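Armario modular Rastomico de Sondlow: ajuste de puertas y acabado

Analizado por Arnulfo Quintero

El Rastomico es un armario de frentes lisos que Sondlow vende desmontado, con puertas batientes y costados del mismo color. La configuración de esta prueba es la de tres módulos, comprada en Villca por 2,335 pesos, sin zócalo ni iluminación. El conjunto completo con cajonera sube a 3,065 y el módulo suelto está en 1,209.

Montaje. El manual dedica siete páginas a los cuerpos y media a la regulación de las puertas, reparto poco acertado. Los cuerpos se arman sin dificultad y las perforaciones coinciden. Los frentes llevan más tiempo: cada bisagra admite corrección lateral, de profundidad y de altura, pero los tres ajustes interactúan y el orden correcto no figura en ninguna parte. Conviene fijar primero la altura en toda la fila, después la profundidad y dejar el lateral para el final, con las puertas ya cargadas de su propio peso durante una noche.

Acabado. Mate, sin veta ni textura, en un blanco que el catálogo llama «niebla» y que en la práctica es un gris muy pálido. El tono cambia con la luz: tira a verdoso en unas zonas y a beige rosado en otras, de modo que no combina bien con un blanco puro de pared. Las huellas se notan poco. Los roces de hebilla o de llave sí dejan marca brillante y no salen con paño húmedo.

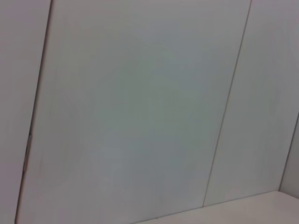
MUEBLES > ALMACENAJE > PUERTAS Y HERRAJES

Juntas entre paneles. La línea oscura entre dos paneles contiguos sale nítida en un tramo y algo más ancha en otro, con un canto claro a un lado que sugiere un ligero desnivel. En un frente sin tiradores ni molduras la junta es lo único que dibuja el mueble, y cualquier desviación se percibe más que en un modelo enmarcado. Tras dos sesiones de regulación la diferencia quedó dentro de lo aceptable para el precio, aunque no desapareció.

Herraje. El metal que asoma en la junta es plateado y refleja la luz, lo que contrasta con el mate de los paneles. Buteck ofrece tapas en gris claro para su propia línea, pero no encajan en esta. Los tornillos de regulación son de cabeza blanda; con atornillador eléctrico se barren enseguida. El cierre amortiguado actúa solo en el último tramo y con la puerta cargada de espejo pierde eficacia.

Uso. Después de casi siete meses no hay pandeo en los paneles ni despegue de cantos. Una puerta ha bajado lo suficiente para rozar con la base y hubo que volver a subirla — operación de cinco minutos si se tiene la llave a mano.

Valoración. Buen acabado y cuerpos sólidos, con herrajes por debajo del resto. Recomendable para quien tolere reajustar los frentes una o dos veces al año.

Compartido 7 veces · 3 comentarios

marisol_p
¿El espejo va pegado o atornillado? En la tienda me dijeron las dos cosas.

Tecno_Hogar
Pegado. Atornillado pierdes la garantía del panel.

R. Ibarra
Mismo problema con los tornillos blandos. Los cambié por unos de ferretería y mucho mejor.

Este sitio utiliza cookies propias y de terceros. Si continúa navegando, acepta su uso. Aceptar | Configurar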